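Chapter 8
Handling Cloth: Notes from a Demonstration Visit

8.1 Purpose of the visit

The earlier chapters dealt with parts that keep their shape. A bracket or a bottle can be measured once, and the measurement holds from one grasp to the next. Cloth does not behave this way. A shirt has no fixed outline, and each contact changes the object that the next contact must deal with. This chapter opens with a visit to the March open day at Sesenard, where the handling group led by A-yeong Kwon demonstrates garment work under household conditions. Readers who have not worked through the section on parallel jaws in Chapter 3 should do so before going on.

The demonstration uses a bedroom and a long-sleeved garment on a made bed. Hand-held grippers are used, so that a person supplies the arm motion and the jaw supplies the contact. The task is stated in one line: bring the garment from a spread state to a folded state without picking up the bedding.

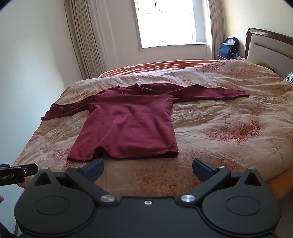 Kwon divides the task into three stages: approach, pinch and transfer. The approach sets the jaw opening and the angle of the fingers to the cloth. The pinch closes on a chosen edge or fold. The transfer carries that edge to a new position and releases it. Most of the open day talk concerned the second stage, where the margin for error is smallest.

8.2 Choosing a grasp point

A flat layer of cloth on a soft surface is a poor target. The fingers press both the garment and the cover under it, and a closing jaw may gather the two together. A raised edge is a better target, as it offers a single layer, or a known number of layers, standing clear of the bed. Where no raised edge exists, one may be made by pushing the cloth sideways until it buckles. The Naylor rule, used throughout this chapter, states that the jaw should open to at least 2 times the width of the fold before the approach begins.

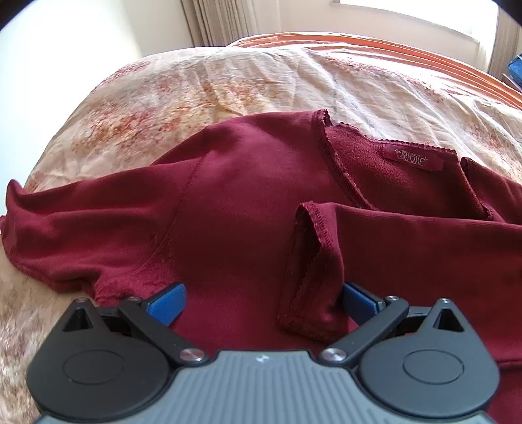
Why use a soft bed when a hard table would give cleaner results?
A hard table hides the main fault. On a bed the support gives way under load, so a grasp that depends on pressing down against the surface will often fail, and the fault can then be studied.

8.3 Recording and review

The group keeps its trials in a log called Kiltuner. Each entry holds the garment type, the grasp point, the stage reached and the reason for stopping. A session may add up to 700 entries. Visitors were shown how an entry is reviewed - first for the grasp point alone, then for the full motion - and were asked to mark the moment at which they judged the pinch to be secure. Their answers differed most for knitted cloth, which stretches before it lifts.

Rurniseo, the second method covered in this chapter, treats the fold line as the quantity to be controlled and the grasp points as free. It is taken up in Section 8.5, after the treatment of friction.
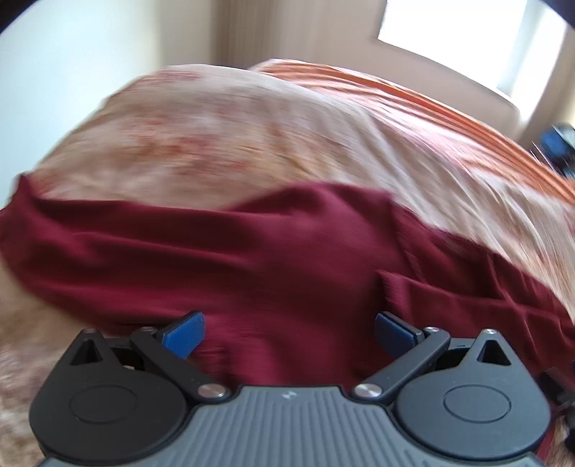 Figure 8.3. Gripper with open fingers at a crumpled burgundy cloth on a bed.

Terms used in this chapter

Grasp point: the place on the cloth where the fingers close.
Support: the surface under the garment, with its own stiffness and friction.
Spread state: any arrangement in which the main panels of the garment lie mostly open.

Section 8.4 begins with the forces on a single layer held between two flat pads.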